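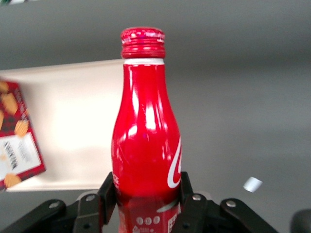

Según Nelli Räsänen, una ciudad que no se atreve a construir una pista de hielo cubierta acaba viendo cómo la construye la de al lado, y entonces paga igual, porque sus niños cogen el autobús y se gastan allí el dinero de la merienda. Me lo escribió después de mi columna sobre el proyecto de Letham y reconozco que la frase tiene gancho. También la he oído, con pequeñas variantes, a propósito de un velódromo, de un palacio de congresos y de una noria.

Vayamos al proyecto. Drirside quiere levantar junto al río una pista de hielo de medida reglamentaria, con graderío, pista auxiliar para iniciación y un restaurante con vistas a la pista. El ayuntamiento cede el suelo por 50 años. La empresa construye, explota y, en caso de déficit, recibe una compensación cuya fórmula ocupa un anexo que he leído dos veces y que sigo sin entender del todo. Lo que sí entiendo es que la compensación no tiene techo.

El folleto promete 370 horas anuales para los clubes locales. Suena a mucho. Repartidas entre patinaje artístico, hockey y velocidad, y descontando los meses en que la pista cierra por mantenimiento, salen unas cuantas horas semanales por disciplina, casi todas a las seis de la mañana o pasadas las diez de la noche. El resto del horario es para el público que paga entrada, para los cumpleaños y para lo que el pliego llama "eventos de marca". Cualquiera que haya entrenado a chavales sabe lo que ocurre con un equipo infantil convocado un martes lectivo antes de que amanezca.

A mí el hielo me gusta. Aprendí a patinar tarde y mal, y todavía salgo de vez en cuando, agarrado a la valla más de lo que conviene a mi edad. Me parece estupendo que haya gente que quiera competir y no tenga dónde. Precisamente por eso me irrita que los clubes aparezcan en la primera página del folleto y desaparezcan en el cuadro de horarios.

Luego está la asistencia. El estudio de demanda, encargado a Kettunen, calcula los visitantes a partir de todas las personas que viven a menos de una hora en coche. Es un método curioso. Yo vivo a menos de una hora de un hipódromo, de dos campos de golf y de un tiro con arco, y mi contribución anual a las cuatro instalaciones es nula. El estudio supone, además, que quien venga una vez volverá otras 3 durante la temporada. No explica por qué. He buscado una encuesta, una comparación con otra pista, aunque fuera una nota al pie, y no hay nada.

Comparaciones había a mano. En Umetthorpe abrieron una pista parecida con los mismos argumentos y el mismo restaurante con vistas. El primer diciembre fue un éxito, con colas hasta el aparcamiento, y de ese mes salen todavía las cifras que se citan en las presentaciones. Nadie cita febrero. Al cabo de 2 temporadas subieron la entrada aproximadamente un tercio, quitaron la pista auxiliar y pusieron en su lugar un parque de camas elásticas. Los clubes siguen allí, en su horario de panaderos.

Nelli Hämäläinen sostiene que soy injusto con Umetthorpe, que una instalación deportiva no se mide por la taquilla y que ninguna piscina municipal cubre gastos. De acuerdo. Lo firmo. Pero entonces hagamos una pista municipal, con precios municipales y pérdidas municipales a la vista de todos, y discutamos en el pleno si nos compensa. Lo que se nos propone tiene las pérdidas de una piscina pública y los precios de un parque de atracciones.

Queda el asunto de la energía, que en el folleto se despacha con una hoja verde y la palabra "eficiente". Mantener helada una superficie de ese tamaño en mayo cuesta dinero, y el anexo permite trasladar a la compensación cualquier subida de la factura eléctrica. Pregunté si se había previsto aprovechar el calor de las máquinas para el polideportivo contiguo, cosa que se hace en otros sitios sin gran misterio. Me contestaron que se estudiaría en una segunda fase. No hay segunda fase en el contrato.

Se me dirá que siempre es fácil estar en contra. Lo es, y por eso dejo escrito lo que me haría cambiar de opinión: un techo para la compensación, un tercio de las horas de tarde reservado a los clubes y a las escuelas, un estudio de demanda que empiece por preguntar a la gente si quiere patinar, y la cesión del suelo condicionada a que siga habiendo hielo encima. Son cuatro párrafos de contrato. Si el negocio es tan bueno como dicen, a Drirside no debería costarle firmarlos.

El plazo de alegaciones termina el 31/8/18. Las mías ya están presentadas, con copia del anexo y las preguntas sobre la fórmula apuntadas al margen.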